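### 3.2 Indoor drying and fiber loss

Line drying indoors is often treated as the gentle case against which tumble drying is compared. Earlier work in the Mullik survey recorded 1349 household loads and logged the drying method, the fabric type and the time to a stable weight, but left out how the garments were supported. Support matters for knits. A wet jersey shirt hung over a rail carries its own water load across one narrow line of contact, and the fabric on either side stretches under that load until enough water has left it.

We took the 1007 loads in the survey that were dried indoors and sorted them by support type: flat mesh, folding airer, single rail, and hanger. Loads with mixed supports were assigned to the type holding the larger share of the wet weight. Lingyun Du and Ximeng Xu coded the entries separately, and disagreements were settled by returning to the household diaries. Room humidity was taken from the diary where present and otherwise left blank.

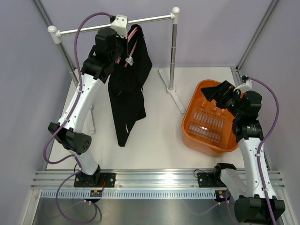

**Figure 2.** Single-rail garment rack and laundry basket.

Stretch along the hem was measured on test shirts cut from one roll of Stamum cotton jersey. Each shirt was washed, spun and hung by the midline, then measured again after 40 cycles. Two fold positions were used, one at the chest and one at the waist. For racks of the type in Figure 2, with one slim horizontal rail between two uprights, all of the weight rests on a single line, and the contact width is set by the rail itself. Folding airers allow the same shirt to be spread over neighboring bars, which shortens the hanging length on each side. The rail in the figure also slopes slightly as seen there; in our tests the rail was set level before each cycle so that shirts did not creep toward one end.

Hem stretch was greater for the waist fold than for the chest fold in both spin settings. The difference narrowed at the higher spin speed, as expected if retained water is the main source of load. Woven shirts from the Unnithan set showed no clear effect of fold position, and we do not consider them further in this section. Lint mass is reported separately in Section 3.3.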